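Votenach basket notes: read me first

Hello, and thanks for picking up the folder. I'm writing this the way I'd explain it over the kitchen counter, so bear with me if it wanders a bit.

Votenach is what we call the pile of lists, labels and photographs we keep on putting the shopping away. It started in April as a scrap of paper on the fridge in the Grestport flat, because Kaiwen Guo and I kept buying lemons we already had. Then Beverley Trevaskis wanted the same thing for her place, and before long there was a proper folder with a proper file in it, and now there's this.

What's in the folder

items.csv – one line for each thing that goes into or comes out of a basket. The columns are item, kind, basket, where_it_ended_up and note.
baskets.csv – one line per basket or bin, with my own nickname for each.
photos – the pictures, named by basket and not by day. I did try naming them by day and could never find anything.
notes.txt – grumbles, mostly mine. Beverley's are the ones in capitals.

There are 14 kinds of item at the moment. It was a lot more before Kaiwen made me merge "salad stuff" with "vegetables", which I still think was a mistake, but he does the sorting script so he gets his way.

How the baskets work

Small baskets live on the floor by the wall when we're sorting, and go up on the shelf afterwards. I like the ones with holes in, partly for the air and partly because you can spot a forgotten onion before it starts to smell. The rule for a small basket is that it only holds food. No batteries, no post, no keys (Kaiwen).

Bigger bins are for everything else, and I gave up on rules for those quite early. A plate waiting to go back in the cupboard, flattened card for recycling, whatever. If it's in a big bin we write it down as "kind: other" and move on with our lives. 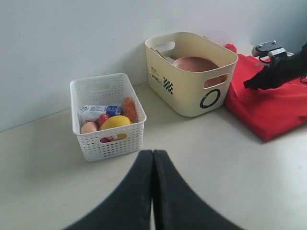 Bags are the bit I go back and forth on. For a while we listed every shopping bag as its own basket, and the file filled up with lines saying a bag had been empty. These days a bag only gets a line if something is left in it overnight. Folded cloths and tea towels don't count at all, and please don't add them back in, Beverley.

How to fill in a line

Write the plain name of the thing. "Lemon", not "unwaxed lemon from the good shop". If you can't tell what something is because it's half buried, put "unsure" and have a guess in the note column. I'd much rather have "unsure, red, maybe a pepper" than a confident tomato that we all argue over later. We do argue over them. The longest one went on for 3 evenings and was about a bread roll.

Cartons go in as "carton" unless you can read what's in them. I used to put "milk" for every single one and then found out we'd been recording apple juice as milk for weeks!

Eggs get a line each if they've come loose, and one line for the box if they're still in it. Anything wrapped where you can't see the contents is "packet".

For the where_it_ended_up column there are 7 places you can choose from: fridge, freezer, fruit bowl, bread bin, cupboard, D'Souza and bin. D'Souza is the tall larder unit in the hall. It's named after the people who had the flat before us and left it behind, and it's far too heavy to move, so it's ours now. Beverley hasn't got one, so her lines never use it.

Things I know are wrong

The note column is a mess. Some of it is useful, some of it is recipes.

There are 2 baskets called "white". One of them is Beverley's and I keep meaning to rename it. For now, anything with "white" and "bread bin" on the same line is hers, as we don't keep our bread in one.

We hardly ever buy meat, so if you're hoping to learn how a household puts sausages away you'll be disappointed. There's plenty on citrus fruit.

The early lines were typed up from the paper on the fridge and a few had got splashed. Where I couldn't read my own writing I've left a blank – please leave it blank as well, I don't want anybody filling them in from memory.

Using it

Help yourself. Beverley prints the list of kinds and sticks it inside a cupboard door, and Kaiwen feeds the whole lot into his shopping planner, Zanard, which tells us off when we've got too much of something. It's very strict on lemons.

If you want to add your own kitchen, copy baskets.csv first and make up nicknames that don't clash with ours. Keep the column names the same or Zanard falls over. Send the files to Kaiwen, and send the grumbles to me and I'll put them in notes.txt.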